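Subject: Re: [allotments-list] Moving seedlings out – is April too soon?

Gondau Growers wrote:
> Has anyone on the list put their beans out yet? Ours are getting leggy
> on the windowsill and my husband wants his windowsill back. I've read
> everything from "wait for the last frost" to "just chuck them in". We're
> quite high up and it gets breezy. Also, does anybody still use those
> peat-free plugs from Pondetti? Mine fell to bits.
> Sioned Ifans

Hello Sioned, and hello everyone else,

I'd hold off on the beans, I really would. I put mine out in April last year because we'd had a lovely warm spell and I got carried away (I always do), and then one clear night finished off the whole row. Runner beans just sulk if the soil's cold, even when the frost misses them. If yours are leggy already, pot them on a bit deeper, give them a cane to lean on and keep them somewhere bright but cool. A porch is perfect if you've got one. Then start a few more in a couple of weeks as insurance – they catch up so fast you'd hardly know which were which by July.

Broad beans are another matter, they can go out now and be thankful for it. Same with peas, as long as you can keep the pigeons off. I've gone back to twiggy sticks for mine after years of netting, mainly because I got fed up of untangling the stuff.
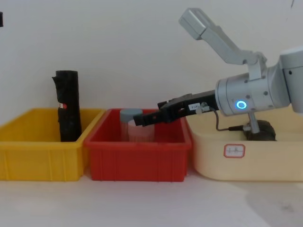 On the plugs, yes, I had the same trouble with the Pondetti ones! They dry out at the edges and then the water runs straight down the sides. What worked for me was standing the tray in an inch of water for 10 minutes and not touching the watering can at all. I've since moved over to plain multipurpose, sieved, with a handful of grit in it. Much cheaper, and the roots hold together when you tip them out. My neighbour swears by the Katona modules, the rubbery ones you push up from underneath, and she's had the same set for years. They do cost a bit to begin with.

As for the breeze, we're at 302 metres here so I feel your pain. Fleece is fine for a night or two but it flaps itself to shreds if you leave it on. I've had better luck with a low windbreak on the west side, only knee high, and it has made more difference to the courgettes than anything I've ever fed them. Has anyone tried the Virnex mesh? I keep looking at it and then looking at the price and shutting the page again.

Hardening off is the bit I'm worst at. I start well, out in the morning and in at teatime, and by day four I've forgotten them and they've spent the night on the step. They mostly survive. The tomatoes hold a grudge.

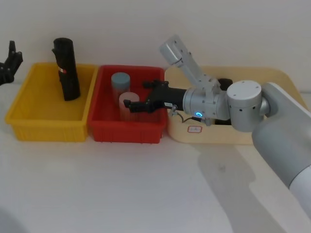

Yellow, red and cream bins along the wall.

Oh, and before I forget, I've saved far too much seed again. There's a pale climbing French bean that crops until October, some crimson-flowered broad beans, and a squash that may or may not have crossed with something else (I'd love to know, so do grow it and report back). I must have 200 of the French beans alone, so if you want some, drop me a line off list with your address and I'll pop them in the post. No need to send stamps, but if you've any spare leek seedlings later on I wouldn't say no, mine have come up like a bald man's eyebrows.

Let us know how the beans get on, and good luck with the windowsill negotiations!

Bethan

Recent messages on this list
Slugs in the cold frame (3 replies)
Re: Which early potato for heavy clay?
Water butts – tap keeps dripping
Rhubarb gone to flower, do I cut it?
Re: Re: Spare raspberry canes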